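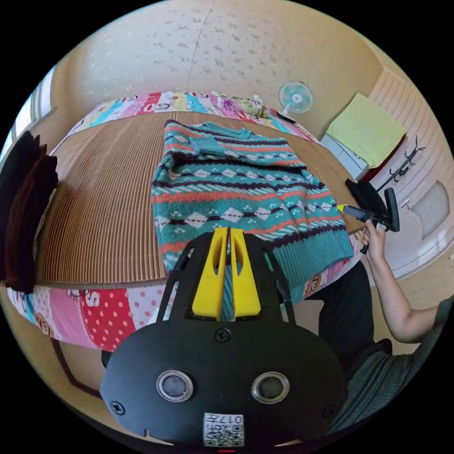 Sweater on the cardboard, grippers at the ready. Folding at home, Tundance project.

Welcome to the Tundance gallery! We're the student robotics club at Plemesden, and this term we went all in on laundry. The plan is to teach our arm, Akow, to fold clothes by showing it a whole lot of folds done by people holding the grippers themselves. Everybody takes the kit home for a few evenings, clears a spot and gets folding.

More about the sweater picture, for those who asked on the club page: yes, it's the teal one with the coral stripes and the white diamonds, and yes, it's everyone's favorite! Knits are a real challenge. The fabric stretches when you lift it, so the sleeve you placed so nicely comes along for the ride - and then you start over. We love it anyway. All those bands running across the body and arms are great for judging whether a fold came out straight.

The cardboard was a group decision after our first round of practice. On a soft bed the fingertips kept pinching up bedding along with the shirt, and a big flat sheet under the clothes sorted that right out. If you're borrowing the kit, ask for a sheet too, or flatten any large box you have.

The yellow fingers are the second version. Our first set was too blunt to get under a hem, so the design crew drew up a tapered pair with slots, and they are so much nicer to work with. Go in low, close gently, lift a little, then move. Cuffs are still tricky!

Where we stand: 703 folds saved by the end of November, 992 by the time we packed up in December. T-shirts and towels make up most of that, and we want plenty more knitwear in the new year. Each garment gets 3 folds per person before it goes back in the pile, then the next one comes out.

Next stop is the open afternoon at Tautahi, where Akow will have a go at a T-shirt in front of people. Doors at 2 p.m., and visitors can try the hand grippers too. Bring a sweater if you have a good stripy one - we'd love to fold it!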